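Sturkness Building Notes, December

Ventilation balancing in the Wenwood block

The supply and extract rates in the Wenwood block were reset this month after tenants on the upper floor reported stale air in the afternoon and doors that would not close by themselves. Both complaints had the same cause. Extract was running well above supply, and the corridor was pulling air from the stairwell under the fire doors.

The design rate for each of the larger rooms is 150 cubic feet per minute. Readings at the ceiling diffusers showed the two rooms nearest the air handler receiving more than this and the rooms at the far end receiving much less. The worst case was the corner room, where the branch damper had been left nearly closed. It had no position mark on the quadrant, so there is no way to say when it was last moved.

Balancing was done by the proportional method. The branch with the lowest ratio of measured flow to design flow was left fully open and the others were brought down to match it, working back toward the fan. Fan speed was adjusted last. Total supply at the main duct is now 454 cubic feet per minute with clean filters, and extract has been set slightly below that to keep the corridor at a small positive pressure.

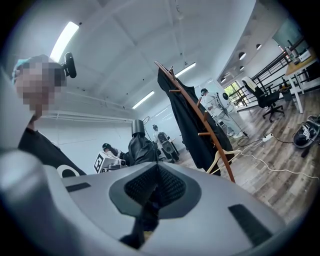

Martin Delorme
Building Services Editor

Each damper handle has been locked and its position scribed on the quadrant with a date. Please leave them alone. Closing a diffuser in one room sends its share of the air to the neighbors, and the usual result is a noise complaint from next door within a day. If a room is drafty, report it and the diffuser pattern can be changed from four-way to two-way without altering the flow.

Filters are a separate matter. The old schedule called for a change every six months regardless of condition. From now on the pressure drop across the filter bank will be read at the start of each month, and filters will be changed when it reaches 170 pascals. The gauge is on the left side of the air handler, behind the access panel. It reads in pascals only, and the log sheet has been reprinted to match.

The Remotura controller has also been given a new schedule. The fan starts at 6:30 a.m. and drops to low speed at 7 p.m. The manual override gives 2 hours of full speed and then returns to the schedule. Pressing it again while it is running does not add time.

Still open: the flexible connection on the extract side of the fan has a split along the lower seam and is taped for now. A replacement is on order. Extract readings will be repeated once it is fitted, and the revised figures will go on the sheet inside the plant room door.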